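Linens and Pillows: What to Bring to the Benavides Hall Swap
March 30, 2022

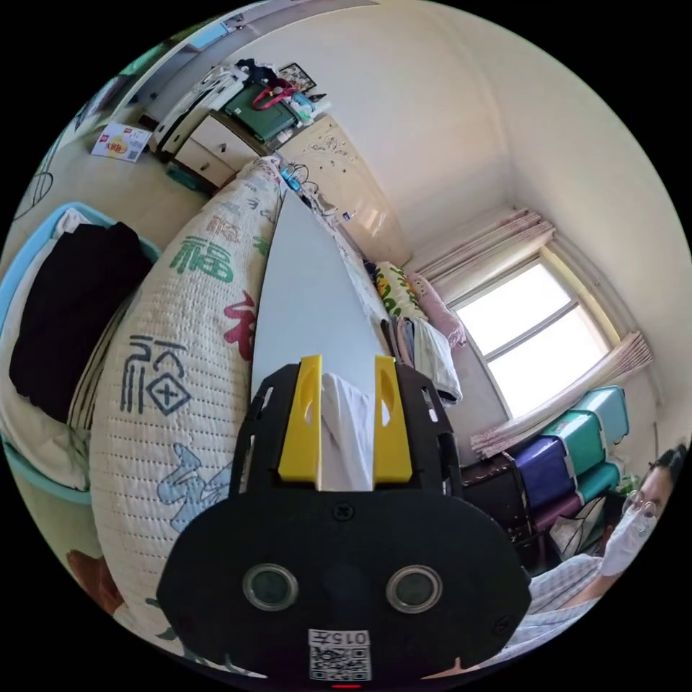 The household linens swap is back at Benavides Hall this spring, and the rules are mostly the ones we used last August. Bring things clean and folded. A plastic laundry basket works better than a trash bag, which tends to split on the front steps and leaves everything wrinkled by the time it reaches the tables.

Long bolster pillows are welcome this time. Last year we turned them away for lack of space, and several households in Veltosdale asked us to reconsider. Quilted covers should come off for washing if they have a zipper. If the cover is sewn on, air the pillow outdoors for a day and shake it well. Printed covers with characters, such as the 福 ones many families put out at New Year, went quickly at the Tillance swap and we expect the same here. Wash colored prints cold and inside out.

White cloths, napkins and pillowcases go together on the table by the door. Please smooth them flat and fold them in quarters. Crumpled pieces get passed over even when there is nothing wrong with them. Keep dark clothes out of the same basket as pale linens, as lint from black knits is hard to get off.

We can't take mattresses, electric blankets or anything with a broken seam. The Heltadham thrift store accepts torn cotton for rags.

Each household may bring up to 26 pieces and take home the same number. Drop-off opens at 9 a.m. in the side room and closes at noon. The swap itself begins at 2. Anything left at the end goes to Heltadham with the rags, so please collect your empty baskets before you leave.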